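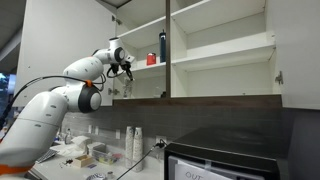 Malline to Reissue Horkent's Wukari From First-Generation Tapes

July 15, 2024
By Miklós Pintér

Search reviews, artists, labels
Go

Last updated: 4:12 p.m.

The Malline label will reissue Wukari, the second album by the instrumental group Horkent, in December. The new edition is cut from the original stereo master tapes, which had been filed under the wrong catalog number since the record's first pressing. It will be sold as a double LP and as a download. No CD is planned.

The first edition was a single LP with a running time of 59 minutes. At that length the grooves have to be packed closely, and the cutting level was lowered to make them fit. Copies of the original are quiet, with surface noise audible under the slower passages, and the last track on each side loses treble as the groove nears the label. Collectors have complained about side B for as long as the record has been traded.

Spreading the same program over four sides allows a higher level and keeps the music away from the inner part of the disc. The new edition plays at 33 rpm. A 45 rpm cut was tested and dropped when the title track would not fit on one side without an edit.

The transfer and mastering were done by Zsolt Szalai at the Gál studio. Szalai worked from two reels of quarter-inch tape recorded at 15 inches per second. The test tones at the head of the first reel were intact and were used to set azimuth and playback level. The second reel had no tones, so azimuth was set by ear, with a phase meter as a check.

"The tape is in better shape than the paperwork," Szalai said. "The box lists a running order that isn't on the reel. I followed the reel."

Both reels showed signs of binder breakdown and were baked at low temperature before playback. Three splices had dried out and were replaced. One dropout, in the left channel near the start of "Culvert," could not be repaired from the master and was left as it is. Szalai said he had considered patching it from a safety copy, but the copy ran at a slightly different speed and its noise floor did not match.

Equalization was limited to a small cut in the low midrange on sides A and C. No noise reduction was used. The download will be offered at 24-bit/96 kHz from the same transfer, without the low-frequency mono summing applied to the vinyl cut. Peak limiting was not applied to either version.

The track order differs from the 1st pressing in one place. "Low Field," which closed side A on the original, now opens side B, where the tape has it. Malline said the earlier order was a change made at the cutting stage to balance side lengths. Fades have been restored to their full duration on two tracks, adding several seconds to each.

There are no bonus tracks. Session reels exist for part of the album, including an early version of the title track with a different bass part, but Malline described them as incomplete and said it has no plans to release them. The sleeve reproduces the original front and back. The gatefold, which the first edition did not have, will carry the tape box notes and a list of the instruments used, among them two electric organs and a spring reverb unit built by the group's drummer.

The limited edition on clear vinyl is set at 390 copies, numbered by hand and sold only through the label's own mail order. A standard black pressing will go to stores and will stay in print while demand lasts. Test pressings have been approved for sides A, B and C. Side D was rejected for a recurring click and is being recut. Malline said the recut is not expected to move the release date.

Horkent has not performed since the album was first issued, and no concerts are tied to the reissue. The group's debut, which was recorded directly to a stereo cassette deck, is not part of the agreement with Malline. Rights to that recording are held separately.

Orders for both pressings open in the fall. Buyers of either version will receive a code for the download. Owners of the original pressing who want the high-resolution files only can buy them without the record.

Correction: An earlier version of this item gave the tape speed as 30 inches per second. It is 15.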